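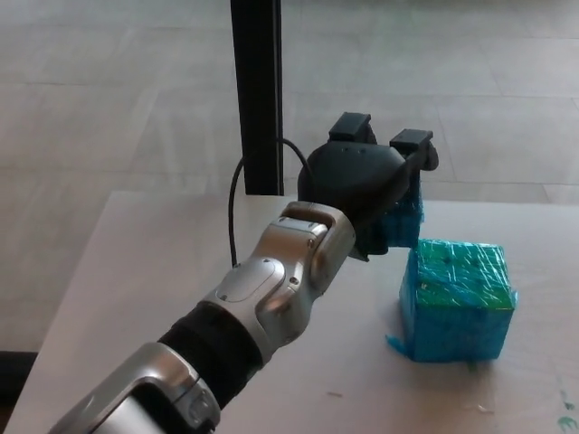 One member remarked that a flap of blue film left lying out from the corner of a cube would catch on the next one in the carton, and asked whether the wrapping instructions should say where the end of the film must finish. A second member replied that the instructions did cover the point, but on the back page only, and that few people turned the sheet over.

Flelumari Display Cubes, Working Group on Wrapping and Storage
Minutes of the June meeting, held in the Garkura workroom at 4 p.m.

1. Minutes of the previous meeting
Accepted with one correction. Under item 3, "shelf" should read "lower shelf."

2. Wrapping of the cubes
The group took up the remark recorded at the head of these minutes. It was noted that the blue and blue-green coverings crease easily and that a crinkled surface throws back the light, so that two cubes wrapped the same way can look like different colors from across a room. Members differed on whether this mattered. The exhibitors at Valcárcel had asked for a bright finish and had not asked for a smooth one.

After discussion it was agreed:
2.1 Creases on the faces are acceptable. Tears are not.
2.2 The end of the film is to be folded under and fastened on the base of the cube.
2.3 The rule in 2.2 is to move to the front page of the instructions, above the table of sizes.
2.4 Cubes already wrapped are to be checked for loose ends before they are boxed. They need not be rewrapped unless the end will not hold.

A proposal to change to a heavier film was not supported. It may be raised again once the present stock is used.

3. Sizes
It was reported that large and small cubes had been placed in the same cartons on two occasions. The chair asked that the sizes be kept apart from the wrapping table onward. The larger cubes will go in cartons marked L on two sides. No mark is required for the small ones.

4. Stock and supplies
The stock sheet showed 333 cubes wrapped and 125 still to be wrapped. The film on hand should cover roughly 3900 more, and no order will be placed before the fall. The price list from Plurkum was received and filed.

A question was raised about the partly used rolls kept in the cabinet by the door. The sheet does not include them. They are to be used first.

5. Storage
The lower shelf at Garkura remains damp at the far end. Cartons are to stay on the upper shelves until the wall has been looked at. The request to the building office has been sent twice and will be sent again.

6. Delivery to Valcárcel
The exhibitors have confirmed that the side entrance may be used. They ask that cartons be stacked no more than three high. The delivery list will be circulated with these minutes, and corrections should reach the secretary before the cartons are sealed.

7. Other business
The request for a second tape dispenser was approved.

The meeting closed at 5:20 p.m. The next meeting will be held in the same room.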